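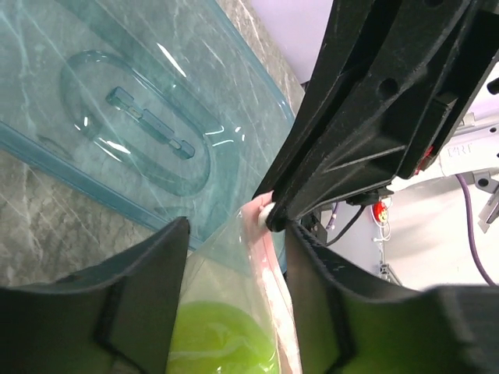 The planner had been called Mimier since before she joined, and the word "confidence" was its favourite. It printed the word on every line of the log. Grasp confidence, high. Bag confidence, high. Lid confidence, which had appeared one morning in April and which no one would own up to writing, very high indeed.

She had been hired by Temeo to make it less sure of itself.

"It knows what a bag is," said her manager, who worked from the Narbridge office and had seen the bag only on a call. "We gave it 4000 bags."

"It knows what those bags were," she said.

The trouble was that you could see through them. The depth map took one look at clear film and reported whatever lay behind it, so that as far as Mimier was concerned the bag was a rumour, and the lime-green thing inside was floating above the worktop by its own efforts. The see-through lid was worse. Mimier placed it four centimetres under the marble.

She spent the morning on a patch. If the colour image said bag and the depth said nothing, the planner was to believe the colour, close slowly, and stop when the fingers felt something. She put the closing speed at 30, then at 50 when that made her want to lie down. She added a new line to the log, which said "unsure", and a test to check that it could be printed.

The first run printed it 400 times before the arm had moved at all.

"It's being very thoughtful," said the technician.

"It's in a loop."

She found the loop. It had been asking itself whether it was sure that it was unsure, a question she had last heard from a flatmate. She took it out, sent both arms home, and ran the thing again.

The left arm came down over the bag with its fingers apart. The right one came in from the side. The log said bag, unsure. It said closing. It said contact, left finger, and then for a while it said nothing, and she noticed she was holding the edge of the desk.

Then it said: lid confidence, very high indeed.

"Is it going for the lid?" asked the technician.

"No," she said, scrolling. "I think it just likes to mention it."

She searched the code for "indeed" and got two hits. The second was in a file called beltrán_final_old, last changed by her.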